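Workshop tips for the hook-and-pegboard task. Please read these before opening a new branch of the planner or altering any perception setting. They apply to the Flanix control stack as installed at Seltbridge and assume that the reader has completed the general bench induction.

## Before recording or replaying

- Start the Flanix session log first and the planner second. A planner started alone writes its messages to the console only.
- Confirm that the board pose in the Tarnau scene file matches the board on the bench. If the board has been moved at all, run the pose fit again.
- Place loose hooks flat on the table, clear of the base of the board. The segmentation model merges a hook with the board when the two touch in the image.
- Keep cables away from the approach path where possible. 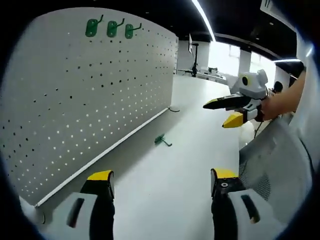 *Three green hooks on the board and a fourth on the table, with two hand-held grippers at the bench.*

## Perception settings

The hole detector was tuned on 2,759 labeled crops and performs well on evenly lit boards. Holes may read dark or bright depending on what stands behind the panel, and a single threshold will not serve both cases. Leave the two-sided threshold enabled. Users who turn it off to save processing time should expect the grid fit to slip by one row.

The wide lens bends straight edges considerably. Apply the lens correction before the grid fit and never after it. Version 42 of the calibration file is current; earlier versions should be deleted from local folders.

## Planning the approach

1. Select the target hook by its grid address. Selection by pixel position is retained for old scripts and should not be used in new ones.
2. Set the approach direction from the plate of the hook. The arm of the hook is thin, and a direction estimated from it is often wrong.
3. Open the jaws fully before the last waypoint.
4. Check neighboring hooks for clearance. The planner treats each one as a box, which is generous, and will refuse some paths that are in fact safe. Reduce the margin in small steps and record the value used.

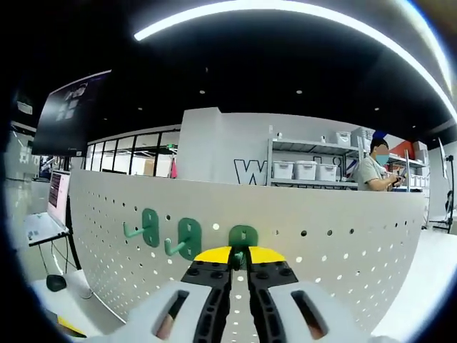 **Begay Motion Software Group, Seltbridge Workshop**

With the jaws closed on a mounted hook, the plate remains visible over the yellow pads. The tracker relies on that region, so masks drawn by hand should leave it uncovered.

## Common faults

**Error 623, "grid not resolved."** Too few holes were found. Reload the calibration file, then repeat the fit from a position that shows at least one corner of the board.

**Jaw width reads as constant.** The width channel was not subscribed when the session opened. Close the session and start again; the missing values cannot be restored.

**Replay runs ahead of the video.** Use the timestamps in the session log. File creation times are not reliable after a copy to the shared drive.

Changes to this page are reviewed each August. Corrections may be submitted through the Tarnau tracker under the label "bench tips."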